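Plidness Relief opens third food point in Kavano district

KAVANO, Oct 26, 2022 - The aid organization Plidness Relief has opened a food point in the village of Brisetti, where the harvest was lost for the second year. It will serve 400 families until the next harvest in March.

Each family receives rice, beans, oil and salt every two weeks. Mothers with small children receive also a bag of enriched flour.

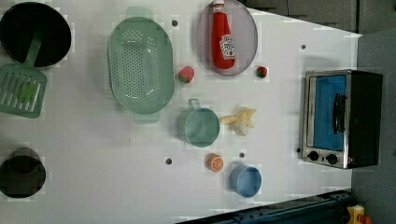
The two older food points, in Kavano town and in Fortin, gave out 3378 rations during the summer. Many families walked a full day to reach them, and the oldest people could not come at all. With the new point the way becomes much shorter - for most households it is less than one hour on foot.

Plidness Relief also teaches simple cooking and safe storing of food. More than 500 parents have joined these lessons, which are free and are held in the local language.
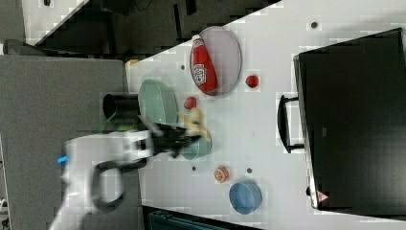

The food is bought from farmers in the northern valleys, where rain was normal. In this way the money stays in the region, and the trucks need only two days for the road.
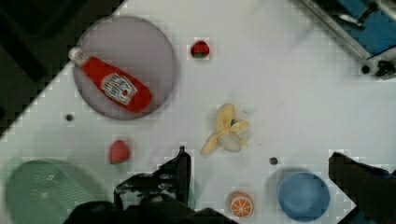
A ketchup bottle on a plate, with a colander and a bowl on the same table. (Photo: Plidness Relief)

Donations for the winter rations are accepted at all Plidness Relief offices. Journalists who wish to visit Brisetti are asked to write to the press office one week before.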